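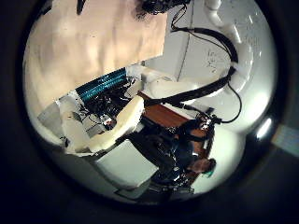

Abb. 1: Blick von der Kamera am Handgelenk: weißer Arm mit außen geführtem Kabel, in der Mitte Kühlrippen und Elektronik.

Einheit 4: Beschaffung planen (Skript L. Landeg)

Bei einem Roboterarm schaut man zuerst auf den Kaufpreis. Für die Planung sind aber auch die kleinen Posten wichtig. In Abb. 1 läuft ein dickes schwarzes Kabel den Arm entlang, ein dünneres hängt seitlich in einem Bogen. Solche Kabel sind Verschleißteile und gehören in das laufende Budget.

Aufgabe bis zum nächsten Termin

Die Werkstatt Treretti möchte einen zweiten Arbeitsplatz einrichten. Angebote liegen von Rakham und von Wistine vor. Bitte rechnen Sie mit folgenden Werten:
Ersatzkabel und Halter: 400 Euro pro Jahr
Kamera für das Handgelenk: 500 Euro, einmalig
Einweisung: 20 Stunden
Lieferzeit: etwa 30 Tage

Den Stundensatz wählen Sie selbst und begründen ihn kurz. Die Tabelle schicken Sie an Herrn Eynon. Bestellt wird im Januar.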